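Back on the team sheet at Skakbridge

I'd more or less decided that my rowing days ended when I left school, and then the university boat club put a stall up right outside the library and I signed the form before I'd had a coffee. Typical me.

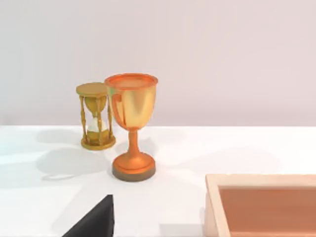

So that was the start of last term, and by November I was in the second women's four, going up and down the river at six in the morning with hands like old leather. I do love it though – more than I expected to!

Our first proper outing was the Dratley Head, which had 142 crews entered this year. We came 10th in our category, two places behind Idahosa College (they're always good, and very nice about it). Prapai Panyasiri was coxing for us for the first time and shouted so much on the last 700 metres that she couldn't talk on the minibus home. I've never gone so hard in my life. My legs were useless on the library stairs for days.

The not so fun bit is fitting an essay in between all this. My tutor has been kind about one late one but I don't fancy asking again, so I've started reading on the bus to the boathouse.

Next up is the indoor league on the rowing machines, which I'm dreading a bit, and then the trip to Zisetach in spring if I keep my seat. Fingers crossed.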